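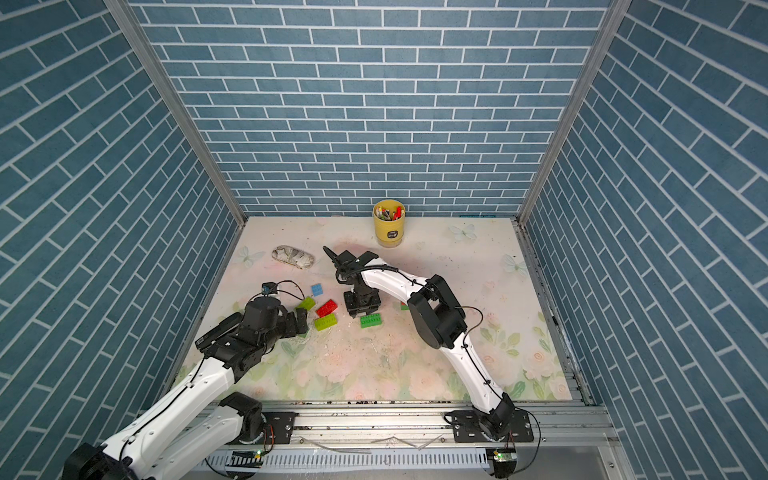
New year, same craft table. January 1, 2024 and my big plan for the day was coffee and sorting out the kids' corner before anyone could stop me.

I love this little spot so much. Blue brick-pattern walls, roses and butterflies on the surface, and crumbs. Always crumbs, I wiped it before Christmas I swear

Also the paint is flaking. There are white chips all over the flower part now and I can't decide if I touch it up or just leave it. My sister-in-law Xiaoqing Xiao says leave it till June and do the whole thing outside with the windows open (so, not outside?? love her)
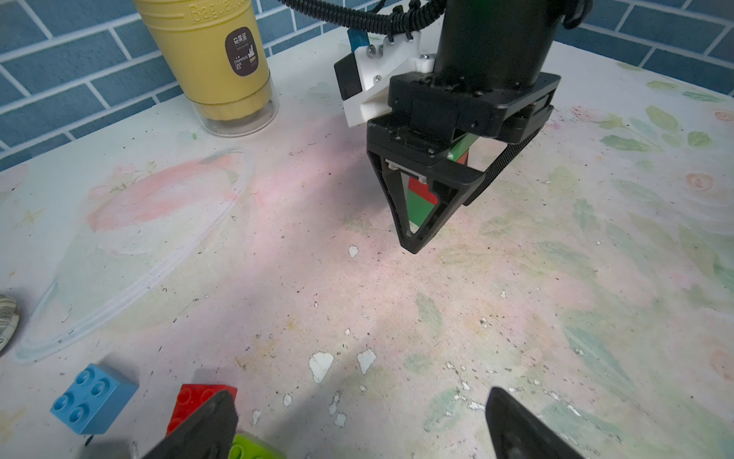

The yellow cup says CHOPSTICKS on the label and I will be using it for art stuff until the end of time.

Ok so bricks. We have the big chunky kind, good for small hands and very bad for bare feet. Got most of ours secondhand from a lady in Lesbridge, 2 bags for less than lunch. One of the best things I've ever bought!

I keep wanting to sort them by color – lime with lime, dark green with dark green – and then the whole lot gets dumped back together in one bin by dinner. Does anybody's sorting last? Tell me your system 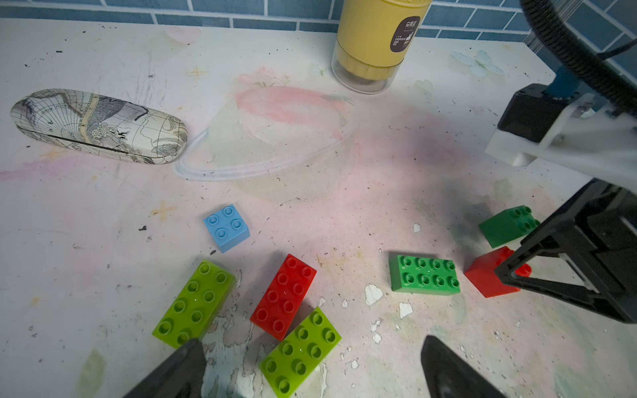
Reds, greens and one light blue, which is my favorite

Tomorrow: paint samples. I'm looking for a soft pink close to those roses, so if you've touched up a flowery tabletop please tell me what you used and whether you sealed it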